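Last tub before the van. Helldale by noon, they'd said, and it was gone eleven and I was still sat on the floor with the toys.

Cars — gone. Bricks, 393 of them, gone to the Zimus flat. Jigsaw, 1000 pieces, probaly less now. Five years of it and you'd think I'd be quicker.

Only the dinosaur left. Green, long tail, silly bent legs. Nobody's, really. I picked it up. Put it back in the grey tub, on its side, like it was asleep.

Horn outside. Coming, I shouted. Didnt move.

One more minute — then the lid.
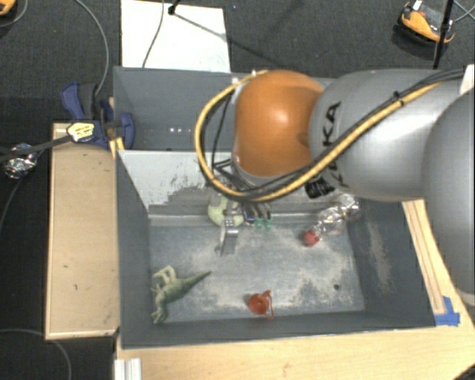

The green dinosaur, bottom of the tub.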